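Plinness Braided Training Suture, size 3-0, curved needle: long-form review

Filed under: Suture and needles

Reviewed: Plinness 3-0 braided, non-absorbable, dark dye, swaged taper-point needle, boxed
Compared with: Kilanix 3-0 braided, same nominal needle
Price at time of review: $143 per box, $377 per case
Sold as: training grade, not for clinical use

Most complaints about training-grade suture concern the thread, and most of the time the needle is at fault. A needle that rotates in the jaws or blunts early makes a decent thread look bad, and the trainee blames the knot. We therefore kept the two components separate in our notes for the Plinness product and have kept them separate in this review. The short version is that the needle is good, the thread is acceptable with one reservation, and the packaging needs work.

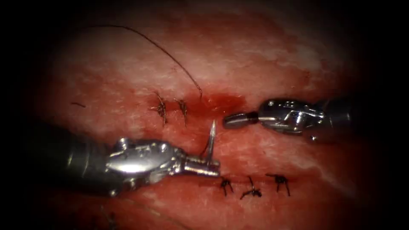

Mirka Hamel
Bench Reviews Editor, Suture and Closure

What was tested

We worked through a case of the Plinness suture on tissue, using two exercises. The first was a row of interrupted stitches, each tied and cut before the next was placed. The second was a running closure along an incision. Both were done under magnification with wristed instruments, and the same operators repeated both exercises with the Kilanix suture. Strands were used at the supplied length and trimmed only after a knot was complete.

We did not test tensile strength on a pull rig. The manufacturer publishes a figure for straight pull and none for knot pull, and the second is the one a trainee will run into. Readers who need it should ask Plinness directly.

Needle

The needle is a curved taper point with a bright finish. The body is slightly flattened through the middle of the arc, and the flat is long enough to allow some choice of grip position. Held near the swage, the needle gives full reach but deflects under load. Moved toward the middle of the flat, it is stable and tracks on its own curve. Trainees should be told to start with the second grip.

Rotation in the jaws was low. When the point met firmer tissue, the usual failure was for the whole needle to tip back toward the shaft, and regripping corrected it. True roll about the long axis of the needle was uncommon with serrated jaws and more frequent with worn ones. The Kilanix needle is rounder in section and rolled more with both.

Penetration is good from new. Resistance on entry is even, and there is a clear change in feel or, where there is no feel to rely on, a clear change in the way the surface dimples just before the point goes through. After repeated passes the dimple gets deeper and the entry point starts to drift off the intended mark. On the Plinness needle the change came late enough that we generally ran out of thread first. A training suture needs no more life than that.

The bright finish has a cost. Under a close light the tip can glint strongly, and a highlight on the last part of the curve is easily mistaken for the point itself. Operators who aimed at the highlight placed entries slightly short. The remedy is to lower the light a step or change its angle. A matte or dark finish would be preferable for close work, and Plinness does not offer one in this size.

Swage

The attachment between needle and thread is clean, with no shoulder that we could detect on pull-through. We had no unplanned detachments in the interrupted exercise. In the running exercise one strand parted at the swage after being pulled hard against a locked loop, and we would not hold that against it. The Kilanix swage has a slight step that drags on the last part of the pass and leaves a marginally larger hole.

Thread handling

The braid is tight and the coating is thin. Memory from the packet is moderate. A freshly opened strand keeps a bend at the point where it was wound around the card, and it lies in a wide curve across the field before it settles. The habit is tolerable and can be useful: a strand that arches away from the work stays out of the next bite. It becomes a problem when the free end comes to rest near the exit site, where it is easily picked up along with the needle.

We recommend drawing each strand once between closed, smooth surfaces before use. Do not draw it through serrated jaws. The coating marks easily, and a marked section frays at the next throw.

Drag through tissue is moderate and consistent. The braid takes up fluid, after which it handles a little more heavily and lies flatter. Some operators preferred it in that state. Contrast against red tissue is very good in clear areas and falls off where blood has collected, as with any dark thread. For exercises in which the trainee must follow the strand through a bloody seam, a light-colored or bright blue thread would be the better purchase, though it will not teach the same habits of looking.

Knot behavior

First throws hold well. A surgeon's first throw stayed down without help while the second was formed, on flat tissue and with mild tension across the edges. A plain single throw slipped, as expected. Four throws gave a secure knot in our hands, and five added bulk with no benefit we could identify.

Knot size varied more than we would like. In the interrupted row, two neighboring knots tied to the same recipe could differ visibly, one sitting slightly larger with its tails hanging down and the next finishing with a thinner, more upright tail. Part of that is operator technique. Part of it is the coating, which lets the loops seat at slightly different positions depending on how wet the strand is at the moment of tightening. The Kilanix thread is grabbier and produced more uniform knots, but it also locked early, and a throw that has locked early cannot be corrected.

Cut ends are the reservation mentioned at the start. The braid opens at the cut. Short tails fray into a small brush, and while this has no bearing on security in a training setting, it does make assessment harder. An assessor scoring tail length has to decide where the tail ends. Sharp scissors help. Cutting with instruments that have seen a season of use does not.

Running closure

The thread is at its best here. Loops slide down to the tissue without sawing, and slack can be taken up along several bites by pulling at one point and then following with a second instrument. Tension evened out well along straight sections. Where the line curved, the inner loops tended to stay proud, and the slack had to be followed bite by bite.
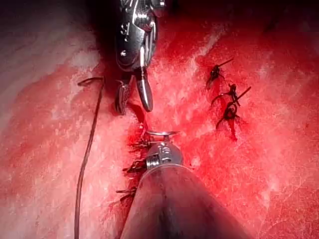 Running stitches along the seam, with the curved needle just above the incision and its point toward the right.

Managing the long end is the main skill in this exercise, and the supplied length is generous. Left to hang to one side of the work, the strand stayed quiet. Left across the line of the incision, it caught under the needle on the following bite more often than not. We would teach the habit of parking it to one side before each regrip. A shorter strand would make the early sessions easier, and Plinness could reasonably sell one. For now, cut the strand down before handing it out.

Grip marks were the other issue in the running exercise. The strand is handled many more times than in interrupted work, and repeated handling with a serrated face roughened the coating at predictable intervals. Roughened sections passed through the tissue with a visible hitch. Operators who pulled on the needle side of the loop, or who alternated grip positions along the strand, had fewer of these. The Kilanix thread resisted marking better and is the stronger choice for anyone whose trainees grip hard and often.

Packaging

Each strand comes on a folded card inside a peel pouch. The needle is parked in a foam slot at the top of the card at a usable angle, and it can be taken straight into the jaws. The thread is wound in a figure of eight below it. Withdrawal is smooth for most of the length and then catches on the last fold. The catch is slight but it comes at the point where the user has stopped paying attention, and it is responsible for most of the kinks we saw.

The pouches are not marked with the size on the reverse side. Once a box has been tipped into a drawer, every pouch has to be turned over to be identified. The size is printed in light gray on the front, which is little better.

The box lid does not reclose. We moved ours to a plastic tub in January and have not missed the box.

Cost

At $143 per box the product sits a little above what we would expect for training grade. At $377 per case the position is more reasonable, and the case is the format we would order. Shelf life is printed on the outer carton only, so keep the carton or copy the date.

Who should buy it

Suitable for programs teaching interrupted and running closure on tissue, where needle behavior matters more than tail appearance. Suitable for operators moving from foam pads, who will find the entry resistance more instructive. Less suitable for assessed exercises that score tails closely, and for beginners who have not yet learned where to grip a strand.

Ratings

Needle, point and body: very good
Needle finish: fair
Swage: very good
Thread handling: good
Knot uniformity: fair
Cut ends: poor
Packaging: poor
Value by the box: fair
Value by the case: good

Plinness lists a coated monofilament with the same needle. We have a box on order and will post notes under the same heading once it has been through both exercises.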